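Progress report, work package 2: bimanual demonstration collection and policy training
Project: Cliduvow
Prepared for: Henriques program office
Date: 2019-01-03

Status summary

Collection is on schedule. Training is one step behind, for reasons given under Deviations. Spending is within the approved budget line and no change to the scope is requested.

Work done in this period

The work package asks whether two-handed manipulation skills can be learned from demonstrations recorded with hand-held grippers alone, without teleoperating the arms at the Zeltport lab. The first reporting period covered the gripper design and the calibration procedure. The present period covers collection at table height in furnished rooms and the first round of policy training.

Each operator holds one gripper per hand. Each gripper carries a wide-angle camera that looks out over its own fingers, so that finger opening and the area in front of the fingers are recorded in one stream. Fiducial markers are used to relate the two grippers to each other when one comes into the view of the other. A head-mounted camera gives a third stream, used at present for segmenting the recordings and for checking time alignment. It is not an input to the policy.

We collected 200 demonstrations of the two-handed handover task. Of these, 100 were recorded in the lab and the other 100 in ordinary office rooms. No changes were made to furniture or lighting in the office rooms, apart from clearing enough floor for the operator to stand. 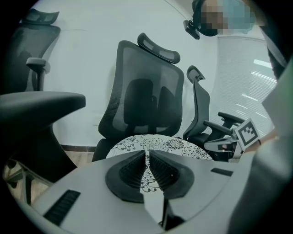
Figure 1. Gripper camera view during collection in an office room, with the second gripper and its marker at right.

Relative pose between the grippers is computed in two ways. When a marker is detected, the pose is taken directly from it. Between detections it is carried forward from the individual camera trajectories. The hand-off between the two sources caused visible jumps in the early recordings. A smoothing step over a window of 6 video samples removed most of them. The remaining jumps occur when a marker is seen at a steep angle near the rim of the fisheye image, where the lens model fits worst. We now reject detections beyond a fixed radius and accept the longer gaps that result.

Results to date

Policies were trained on the lab set, on the office set, and on both combined. All 3 were run on the same pair of arms, with start positions drawn from the same list. The combined policy completed the handover more often than either of the others. The office-only policy did better than the lab-only policy when the table covering was changed. The lab-only policy tended to close the fingers early on patterned surfaces. We take this as support for collecting outside the lab, but the number of test runs is still too small to state a rate with confidence, and none is reported here.

Replaying recorded trajectories on the arms without a policy was used as a separate check. Most replays stayed within the reach of the arms. Those that failed did so at the elbow limit - the operators had turned their wrists further than the arms can follow. A reach check now runs after each recording and flags the affected segments.

Deviations from plan

Training started late. Part of the office set had a clock offset between the left and right grippers and had to be realigned before use. The cause was a firmware mismatch between units, now corrected. No demonstrations were discarded for this reason.

The comparison with the Vikandale baseline has been moved to the next period. Their data uses a different finger geometry, and the conversion has not yet been validated.

Next period

Collection will be extended to tasks in which both grippers hold the same object. The lens model will be refitted with more samples near the rim. The baseline comparison will be completed and reported with full test counts. The data set and calibration files are planned for delivery in August.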